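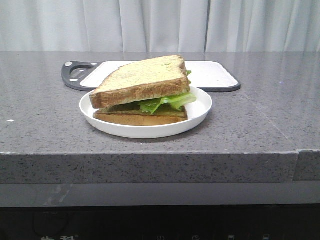

Our project asked one question: what makes a packed lunch sandwich still good at noon? We were so excited to find out! Our team at Mitwood tested 12 ways of layering bread and greens. We cut our sandwiches into triangles, and lettuce with a ruffled leaf hanging out past the bread, as on the white plate, made the slice look fresh and generous - we loved that look. We had 18 tasters in March.

Between rounds we wiped down the speckled gray counter and started over, which took longer than the building did.

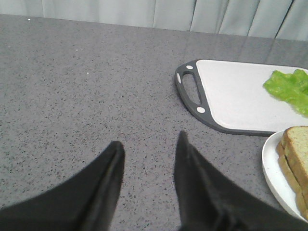 Parsons wrote back that the greens should go in last, right before eating, and that our bread was cut too thick. We tried it both ways, and thinner slices won easily!

Crumbs were our other headache, and even small white ones stand out on that counter.
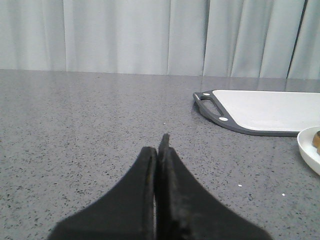
Page last changed: June 4, 2019

Next we want to compare 2 kinds of seeded loaf.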